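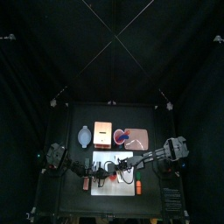
Soft colours on a black tabletop, with the bowl, the slotted box, the cup and the tray along the back.

Small Things, Dark Table

I painted my kitchen table black in March and I have been insufferable ever since. Friends come round for a cup of tea and get marched over to look at a bowl. Just a bowl! But put a pale blue bowl on a black surface and it glows like the moon, and you find yourself moving it a little to the left, then fetching something pink to keep it company.

For years I did what most people in Stultwood seem to do, which was put pale things on pale wood and wonder why the room looked tired. I bought more. I bought a runner, I bought candles, I bought a set of coasters from the Saturday-supplement school of beige. What the room wanted was a dark background and fewer, brighter bits and pieces, most of which I already had in the cupboard under the stairs.

The bowl comes first

If you are starting from nothing, start with something oval. Round bowls are lovely but they behave the same whichever way you turn them. An oval with a little handle at either end has a direction. It can point at you, or lie across the table, and a quarter turn changes how the whole row looks. Mine came from Flola, on the corner by the old post office in Brurnville, and it had been sitting on their bottom shelf behind the jugs, poor thing. It holds keys, mostly. On good days it holds plums.

Pale blue is my pick. White can be a bit stark on black, and navy vanishes as soon as the sun goes in.

Then something with a lid or a slot

I have a great weakness for little wooden boxes, and above all for wooden boxes with a slot in the top. You want to post things into them. Shopping lists, raffle tickets, the button that came off your coat. Ververidis, the box people out past the Stultwood allotments, make a tall narrow one I would happily fill the house with, and they will sand the edges for you while you stand there getting in the way.

A box also gives you height, and a row needs one thing that stands up straight. Bowl, box, cup, tray is the order I keep going back to: low, tall, middling, flat. I have tried the tray in between and it leaves a gap like a missing tooth.

A cup that isn't for drinking

Everyone owns a cup they love and never drink from. Get it out! Pink is wonderful here, and so is anything with a rim in a different colour. Pop in a brush or a scoop and let the handle lean over the side, because a cup with something sticking out of it looks used and friendly. Blue against pink makes me happy every single morning, and at eight o'clock in winter that takes some doing.

The tray, and what goes in front

A flat tray with rounded corners will take whatever you put down on your way through the kitchen. String, a charging lead, a hair tie. I used to tidy those away and now I let one stay. A loose white squiggle on pink is as good as a pattern.

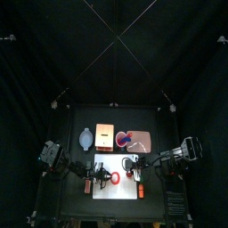
A bright rectangle in front of the row, lighting up the middle of the table.

On the subject of leaving things out, one reader wrote to say that she had given the whole business up after 2 weeks, as every surface in her house fills with post by teatime and a pretty bowl only gives the post somewhere to sit. She wanted to know whether I ever eat at this table.

I do, and it's a fair question. My answer is the big flat rectangle. Keep a board or a metal plate in front of the row, something light that bounces a bit of brightness back, and make that the only spot where work happens. Chopping, letters, wrapping a present. When you've finished, it gets wiped and the row behind it hasn't moved an inch. My post goes under the tray, where I can ignore it in comfort.

She also said black shows every crumb. It does! I keep a dry cloth in the drawer and go over the table at night, and it takes less time than boiling the kettle.

Swapping things about

Change one piece at a time. I am on my fourth cup since the spring and the box hasn't budged. A small spot of strong colour down at the front, orange or green or a bit of red, is the cheapest change going. A cotton reel will do it, or a child's building block if there's one under the sofa.

Flola have the oval bowls back in, in the pale blue and in a buttery yellow I am trying very hard to leave in the shop.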